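Llevo tres semanas discutiendo con Bjartur Bergmann sobre lo mismo y, como en persona siempre gana él (habla más alto), lo pongo por escrito: creo que nos estamos pasando de listos con la percepción y quedándonos muy cortos con todo lo que viene después.

Me explico. Cuando entré en Herico, el planificador era la estrella. Las reuniones iban de planificadores y los viernes de demo también. Luego llegó la cámara en la muñeca y toda esa atención se mudó a la visión: que si una red más grande, que si más datos, que si otra vuelta a las etiquetas. Y mientras tanto el código que decide *qué hacer cuando la pieza no entra* seguía siendo un `if` con un reintento que escribí yo una tarde con prisa. Un `if`, de verdad. Con un comentario que ponía "revisar".

En febrero me senté a leer los registros de Praremero, nuestra herramienta de trazas. Salían 508 intentos de coger una pieza de plástico y montarla en un chasis de ordenador, con 36 fallos. Yo esperaba un desastre de detección, lo confieso, porque era lo que todos repetíamos por el pasillo. Pues de esos 36, solo 6 venían de una pose mal estimada. En otros 21 la pose era buena, el agarre era bueno y el brazo llegaba donde tenía que llegar; lo que fallaba era el último tramo, con el controlador empujando en posición contra algo que pedía ceder un poquito. El resto, un cajón de sastre que todavía no entiendo del todo.

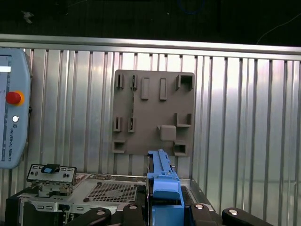 Bjartur dice que con una percepción perfecta ese último tramo sobra. Ya, y con un chasis perfecto también. Pero la chapa tiene holgura, el plástico flexa y la pieza puede girar un pelín entre los dedos al cerrarlos. Además, los reflejos del aluminio son un fastidio para cualquier modelo, y puedes pasarte meses peleando por medio milímetro que un control de fuerza decente te regala en un par de tardes. Bueno, en un par de semanas, que lo de ajustar ganancias siempre se alarga.

Lo que me da rabia es que esto ya lo sabíamos. Ignacio, el módulo de inserción que heredamos del proyecto Gotley, hacía una espiral de búsqueda con umbral de fuerza y funcionaba bastante bien. Era feo, tenía los nombres de variables en tres idiomas y no había ni un test, así que lo tiramos entero al migrar. ¡Entero! Yo voté a favor, que conste. Ahora lo estoy reescribiendo casi línea a línea, mirando el repositorio viejo de reojo y pidiéndole perdón a quien lo hizo.

Y luego está el tema de las herramientas, que a mí me parece medio problema. Para ver una máscara de segmentación tenemos visor, colores, línea de tiempo, de todo. Para ver la fuerza en la muñeca durante una inserción hay que exportar un CSV y pintarlo a mano. Normal que acabemos arreglando lo que se ve bonito en pantalla – yo el primero. Si la curva de fuerza estuviera al lado del vídeo, sincronizada, creo que esta discusión habría durado una mañana.

No digo que dejemos la visión, ojo. Esos 6 fallos también hay que arreglarlos, y Bjartur tiene razón en que una mala pose te arruina cualquier espiral por muy bonita que sea. Lo que pido es que el próximo mes de trabajo vaya al contacto: control de fuerza, una recuperación que sepa soltar y volver a coger, y el dichoso panel en Praremero. Él me ha contestado que vale para el panel y que lo demás ya lo hablaremos.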